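How to Return Equipment on Loan from the Fledgate Library of Things

Guidance for borrowers, branch staff and partner organisations

This page explains how to return items borrowed from the Fledgate Library of Things, whether in person at a branch or by post. It applies to individual members, schools and community groups. Borrowers who hold items under a long-term agreement should read their agreement alongside this guidance, as some of the return periods are different.

Before you start

Please have the following to hand:

Your membership number
The loan reference, printed on the slip that came with the item
The contents card for the item
Any cases, leads, chargers and printed instructions that were issued with it

If you have lost the loan slip, you can find the reference by signing in to your account and choosing "Current loans". The contents card can also be printed from there. Members without internet access may ask any branch to print a copy free of charge.

Check your due date

The standard loan period is 9 days, including the day of collection. The due date is shown on the slip and in your account. Items returned in person must reach the counter before the branch closes on the due date. Items returned by post are treated as returned on the day they are handed over to the carrier, provided that you keep the proof of posting.

You may renew a loan twice, unless another member has reserved the item. Renewals can be made online until midnight on the day before the due date, or by telephone during opening hours. A renewal cannot be made once an item is overdue. In that case the item should be brought back, and a fresh loan may be opened if it is free.

Step 1: Clean the item

All items should come back in a condition fit for the next borrower. Our staff inspect each item and carry out safety tests, but they do not have the time or facilities to clean heavily soiled equipment.

Kitchen equipment. Wash all removable parts in warm soapy water and dry them fully. Wipe the outside of the motor unit with a damp cloth. Never place a motor unit in water.

Garden tools. Brush off soil and plant matter. Wipe blades with an oily rag, and fit the blade guard before moving the tool. Empty any fuel at home. Items containing fuel will be refused at the counter.

Carpet and upholstery cleaners. Empty both tanks, rinse them with clean water and leave the caps off overnight. Remove hair and threads from the brush bar.

Tents and awnings. Pitch or hang the tent until it is dry, then fold it loosely. It need not fit its bag exactly. A tent packed away damp can be ruined within a few days, and the cost of replacing it may be passed to the borrower.

Sewing machines. Remove the needle and place it in the small tin supplied. Lint around the bobbin may be brushed out gently. Please do not oil the machine.

A cleaning charge of £8 is made where an item cannot be lent again without further work. The charge is applied to your account and does not affect your deposit.

Step 2: Check the contents against the card

Lay the parts out on a table or a clean floor and mark off each one on the contents card. Small parts are the most common cause of delay. Hex keys, nozzles, spare bobbins and tent pegs are easily left behind in a drawer or a garden.

If a part is missing, write this in the box at the foot of the card. You will not be charged at the counter. The branch will write to you, and you will have until the end of the following month to find the part and bring it in. After that, the listed price of the part will be added to your account.

Where a part has worn out through ordinary use, please mark it "worn". There is no charge for wear. This covers sanding sheets, trimmer line, vacuum bags and similar supplies.

Step 3: Report any fault or damage

Please tell us about every fault, however slight. A borrower who reports a fault is not assumed to have caused it, and a clear note saves the technician a good deal of time. Your note should say what the item was doing, what you were using it for and whether the fault came and went.

Complete the yellow fault tag and tie it to the item itself. A tag tied only to the carrying case may be lost when the item is unpacked for testing. If you have no yellow tag, a plain sheet of paper with the loan reference written at the top will do.

Electrical items that have given a shock, smoked or overheated must not be used again. Unplug the item, leave it to cool and telephone the workshop before you travel. The workshop supervisor, Kirstin Mowat, or one of her colleagues will advise whether it can be brought to a branch or should be collected.

Step 4: Choose how to return it

In person

You may return an item to any branch. It need not be the one from which you collected it. The branches are at Fledgate Central, Pimentel Road and Berovport. Berovport has step-free access from the rear car park and is the best choice for lawnmowers, tile cutters and other heavy equipment. Pimentel Road is on an upper floor and cannot accept anything that one person cannot lift safely.

Counters open at 9 in the morning. The quietest period is usually the first part of the afternoon. Please allow a few minutes for the contents to be checked while you wait. If you prefer not to wait, staff will give you an unchecked receipt and will contact you only if there is a query.

Items should not be left outside a branch when it is closed. The borrower remains responsible for any item until a receipt has been issued.

By post

Postal returns are offered for smaller items only. The packed parcel must weigh no more than 2 kilograms, and its longest side must be no more than 55 centimetres. Your account will show "Post: yes" beside any item that may be sent in this way. Batteries supplied loose, blades and anything that has held fuel or solvent must be returned in person.

Postage labels are supplied through Trarum, the booking system used by all three branches. Sign in, choose the loan and select "Print return label". The label carries your loan reference, so please do not use one label for two loans.

Step 5: Pack the parcel

You may use the packaging in which the item was sent to you or any sound box of a suitable size. Used boxes are welcome. Old labels and barcodes should be removed or covered completely, as parcels with two barcodes are often sent to the wrong address.

Place the heaviest part at the bottom. Wrap each part separately, so that hard surfaces do not rub together, and put small parts in a sealed bag with the loan reference written on it.
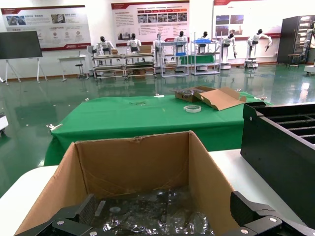 Fill any gaps with crumpled paper until nothing shifts when the box is tilted. Newspaper is suitable for most items, but please use plain paper next to fabric or lenses, where printing ink may leave a mark. Lay the completed contents card on top, close the box and tape every open seam. One strip of strong tape along the main join and one across each end is normally enough. String should not be used.

Fix the label flat to the largest side, clear of any join. If you have reported a fault, write the word "FAULT" on the outside of the parcel as well as completing the tag. It will then be sent straight to the workshop.

Step 6: Keep your receipt

Whichever method you choose, keep the receipt or proof of posting until the loan is shown as "Closed" in your account. Closure normally takes two working days at a branch and longer by post. Stocktaking is carried out each September, and loans returned during that month may remain open for some days more. No late fee will build up during this time.

If a loan still appears as open after two weeks, please contact the branch with your receipt number. Staff can trace a return much more quickly with this number than with the member's name.

Deposits

Where a deposit was taken, it will be released when the loan is closed. Card deposits go back to the card used. Cash deposits must be collected in person by the member, or by someone carrying a signed note and the member's card. Deposits not claimed within a year are credited to the member's account.

Late returns

We would ask any member who expects to be late to let us know beforehand. An extension can often be given where there is no reservation — and where there is one, early notice allows us to offer the next borrower another item. Late fees are set out in the membership terms. They may be waived in cases of illness, bereavement or failed transport, and no evidence is required for a first request.

Returns by schools and community groups

Groups borrowing several items on one booking should return them together where possible. Each item needs its own contents card. Bulk returns to Berovport should be arranged with Bhupendra Garg, Group Loans Officer, who can reserve a place at the loading door and a trolley. Groups are asked to name one person who will sign for the whole booking.

Help with this guidance

Large-print copies of this page are kept at every counter. Members who are unable to travel or to pack a parcel may ask for a home collection, which is free to those registered for the home service. Requests should be made by telephone before the due date, giving the loan reference and a time when someone will be at the address.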